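Trindotero Open Day

The Trindotero Open Day is a yearly public visit to the Trindotero robotics workshop in Nudusar, held each July. I've been to a fair few of them now and I look after this entry, so forgive me if it wanders a bit. The day is best known for its lacing demonstration, in which a pair of robot arms has a go at threading and tying ordinary shoes.

Background

The workshop moved into the old Reinholz building, a former button warehouse with terrible parking, and opened its doors to the public the following summer. The first open day drew 300 visitors. The most recent one had 1541, and I think I queued behind most of them for a cup of tea! Entry is free, but the lacing room only takes people by timed ticket.

The lacing demonstration

The arms belong to a project called Trirley, which learns small household jobs from recordings of people doing them at home. Shoes are the favourite with visitors, partly (I reckon) as everyone in the room has an opinion on how it should be done. Before the arms start, the team puts some of the home recordings up on a big screen, all taken from head height, so you're looking down at the hands much as you would at your own.

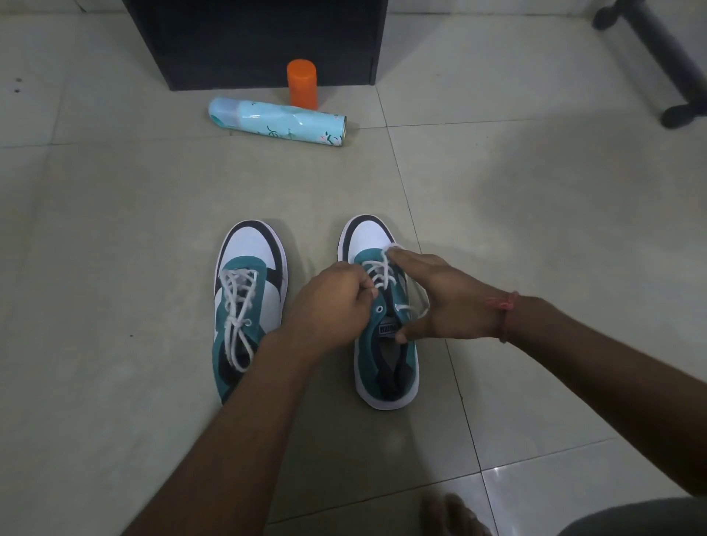
Lacing a pair of Puma trainers on a tiled floor, one hand pinching the lace and the other flat over the tongue.

The part I always watch for is what the second hand gets up to. People steady the shoe, hold a loop down, flatten the tongue and generally fuss about, and the arms have to pick all that up too. Trirley was given 414 lacing recordings for the last demonstration, up from 200 the year before, and the bows were a good deal tidier — though one shoe did end up on the floor, to loud cheers.

Visiting

Timed tickets are handed out at the side door from opening. Children can try the slow arm, which passes you a shoelace and waits for you to take it. Bring shoes with laces if you'd like to join in at the practice table, and go early, the cake runs out.

Page last updated December 19, 2022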